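Speaker notes: Teaching a Gripper to Handle a Cup
Munden Student Robotics Project, year-end presentation
Presenters: Jolien Desmet and Shanthi Miah
December 28, 2022

Slide 1. Opening (Desmet)
Welcome the audience and thank Pradero for the use of the auditorium. State the subject: a student project in which participants recorded everyday table tasks by hand, using a gripper tool with a camera attached, and used the recordings to train a small robot arm. Mention that questions will be taken at the end.

Slide 2. The course
The project began in September as part of the applied automation course at Munden. Enrollment was 18 students, divided into teams. Each team was responsible for planning its own task, recording it and labeling the results. No prior experience in robotics was required for admission.

Slide 3. Why cups
Several people have asked why the course spent so long on drinking cups. Explain that a cup has a clear right way up, that students can judge a good placement without special training, and that a tapered shape is harder to hold than it looks. The target set for the course was 500 recordings across all teams.

Slide 4. The work at hand (Miah)
Allow time for the audience to look before speaking.

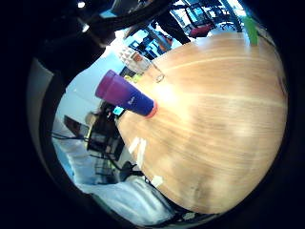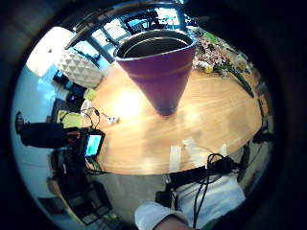 Purple cup on the round-edged table: on its side in the first view, upright in the second.

Point out the strips of white tape on the wood, which can be seen in both views. Do not go into the flowers or the other items on the table unless asked. If asked, the answer is that the course did not require a cleared surface, and teams were encouraged to work with ordinary objects nearby.
Note that the pictures were taken through a very wide lens. Audience members at the back may find the curved edges distracting. Reassure them that the software, named Min by the students, accepts the views in this form.

Slide 5. Recording practice
Summarize the rules adopted by the teams. Each recording covers one task. The operator moves at a steady pace and keeps the cup in view for as long as possible. Failed attempts are kept and labeled as failed. A second student checks every label before it is entered.
Ms. Miah may add her remarks on handwriting here if time allows. (The paper log was replaced in the fourth week.)

Slide 6. What the students found difficult
The glare on the table was raised by every team. Closing the blinds helped in the morning but made the afternoon recordings too dark. Agreement on labels was also slow, particularly on whether a cup that had been set down and then nudged should be marked as a success. The teams settled this by written rule, and the rule is included in the handout.

Slide 7. Assessment
Grades were based on the team log, a short written report and an oral review lasting 6 minutes. The performance of the robot arm was not graded. Faculty considered it important that a team with careful records and a poor result could still receive full marks.

Slide 8. Next term (Desmet)
The course will be offered again, with 4 additional places reserved for students from Clavden. Applications are made through the department office. Recordings from the present course will remain available to new teams, together with the labeling rules.

Close by inviting questions. Handouts are on the table beside the door.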